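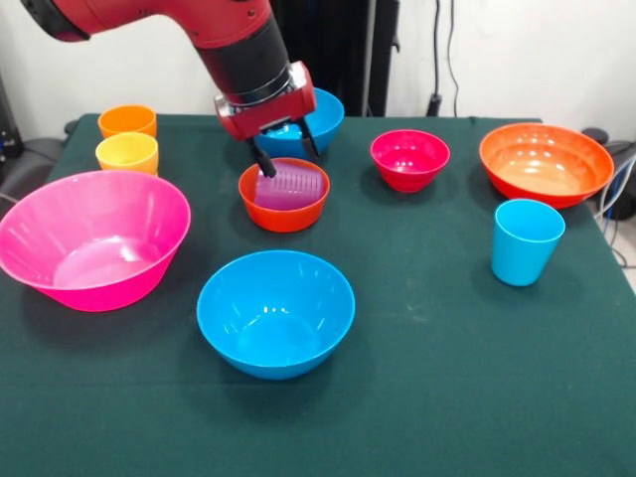

The plus-one is where the evening gets away from you, one host told us, and she had given up trying to guess how many would come. She sent the invitations, took the replies, added a bit for luck and ordered the drinks. Other hosts put it in much the same way, though few of them were as calm about it.

4.2 Replies, plus-ones and the door

This section deals with what happened to the guest list between the sending of invitations and the opening of the door. The material comes from 31 interviews with hosts, door staff and guests, and from our notes on 19 evenings at three venues: the Mykhailiuk gallery, the upstairs room at Erno and the Paltel showroom. Section 4.1 described how the lists were drawn up in the first place, and we do not repeat that here.

All three venues asked for a reply. The Mykhailiuk gallery asked by email and gave a closing date. Erno left the matter to whoever had hired the room, so the practice changed from one evening to the next. Paltel used an online form which let the guest tick a box for a companion but did not ask for the companion's name. This small difference in the form had a large effect at the door. Staff at Paltel could not tell a companion from a stranger, and they dealt with this by letting in anyone who arrived beside a named guest.

Guests saw replying as a light duty. Several said they replied yes to keep the choice open and decided on the day, depending on the weather and on what else was on. A no was felt to be ruder than a yes that came to nothing. One guest explained that a host reads every no but will not notice a single missing face in a full room. Hosts did notice, as it happens, but they seldom said so to the guest.

Figure 1. Bowls and cups on a dark green cloth.

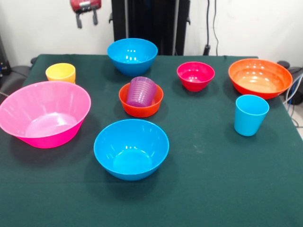
The gap between replies and arrivals was widest in December, when a guest might hold invitations to two or three parties on one evening. Hosts knew this and sent out more invitations to make up for it. The largest list we saw, for a fashion label's party at Paltel, had more than 200 names on it for a room that the staff considered full well before that point. Door staff on that evening worked from a printed list in surname order. Later arrivals were checked less closely than early ones, and after 10 pm the list was put away.

The putting away of the list was common to most of the evenings. It was seldom planned. In our notes it tends to follow a long queue, or a mistake such as the turning away of a guest whom the host then had to fetch from the pavement. Once it had happened, staff let people in by look and manner. We asked what they looked for. The answers were vague - confidence, a coat that suited the evening, knowing the first name of the host - and the staff themselves were not very happy with them. 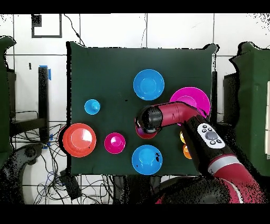
Erno was the exception. The upstairs room is reached by a single narrow staircase, and the person at the bottom of it could hold the line without seeming to. Lists there were kept in use until the end. Guests described Erno as strict, although the share of people turned away was no higher there than at the gallery as far as we could judge. The waiting may have given that impression.

Published listings made a further difference. Akby, a weekly round-up of openings and private parties, carried notices of several of the evenings we attended. The editors did not as a rule ask the host first. A notice in Akby gave the place and the hour but left out whether an invitation was needed, and people came on the strength of it. Gallery staff treated these visitors kindly on the whole, as possible buyers. At Paltel they were a nuisance, and the showroom wrote to Akby to ask for the words "by invitation" to be added. The wording had been added when we last checked the site, on 04/01/2026. 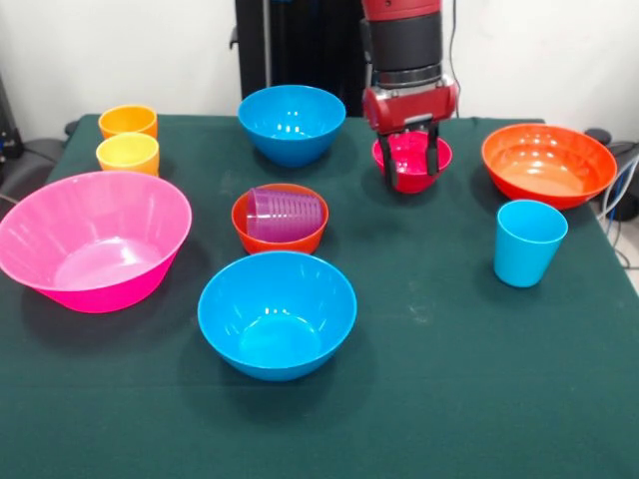

Hosts differed on whether any of this mattered. For an opening, a crowded room was held to be good in itself, and a few unknown faces did no harm. For a seated dinner every extra person meant a chair and a plate, and here the hosts were firm: companions had to be named, and late changes were taken by telephone only. Mixed evenings, with an open drinks hour followed by a smaller dinner, caused the most trouble. Guests invited to the first part did not always know that there was a second, and those who found out while standing in the room were offended. Two hosts said they had stopped holding evenings of this kind. A third now moves the dinner to a different address, which is given only to those who are expected at it. Section 4.3 takes up the seating plan and the changes made to it on the night.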